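Charger drawer, part 2

The hall drawer is empty and its contents are being sorted on the dining table. Rule for this round: every adapter stays with one cable, and anything without a partner goes to Selorm on Sunday.

The white cube charger gets the white cable. The foam block is not electrical and goes back to the craft box. Small parts go in the shallow steel tray.
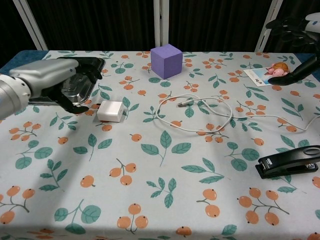 Labels

Masking tape, black pen, output current in mA. Next up is the one marked 3000.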